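The summer bed, at last

22 Jun 2021

I've finally done it, the big winter duvet is in its bag on top of the wardrobe and the bed is in summer clothes! I do this every year and every year I leave it far too late (in May I was still swearing I was cold at night), and then one warm evening I can't stand it for another minute.

The star of the whole business is the green cloth. I found it in Tomić, the fabric shop behind the bus station, in a basket of ends marked down to 500, and I carried it home feeling like a thief. Teal green with orange and gold and cream all over it, and little feathery leaf shapes that I only noticed once I had it in daylight. I've had it seven years now and I still get a small thrill when it comes out of the cupboard.
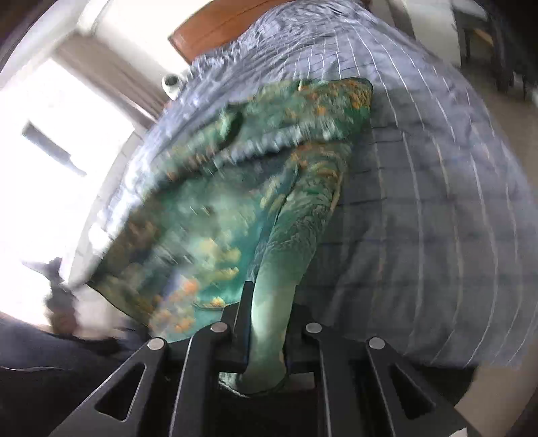
Checks underneath, leaves on top

My sister says you can't put a pattern on a pattern. I say look at it! The blue with the thin white checks is so calm that the green can be as loud as it likes, and the orange picks up the colour of the headboard, which I've never known how to match with anything. Plain white made the wood look tired. This makes it glow.

As for the spreading, I start from the window side and pull across, then go round and tug at the corners until I get bored. The wrinkles up by the headboard can stay where they are. I like the sheet hanging well down on the cabinet side too, it feels generous, like a tablecloth at a wedding. And the curtains get pulled back while I'm at it, the heavy beige one at least, so the whole room airs. 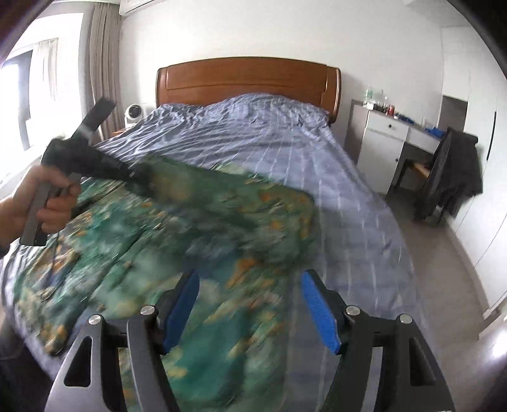 Azra Grgić wrote to me after last year's bed post to say that she folds her top cover in thirds at the foot and only pulls it up towards morning, and that smoothing a bed flat in June is a waste of a good evening. I tried it for a week and loved it, so I'm doing it again this summer.

Next up is the cupboard itself, where I'm fairly sure there's a second Tomić remnant hiding under the towels. Yellow, I think!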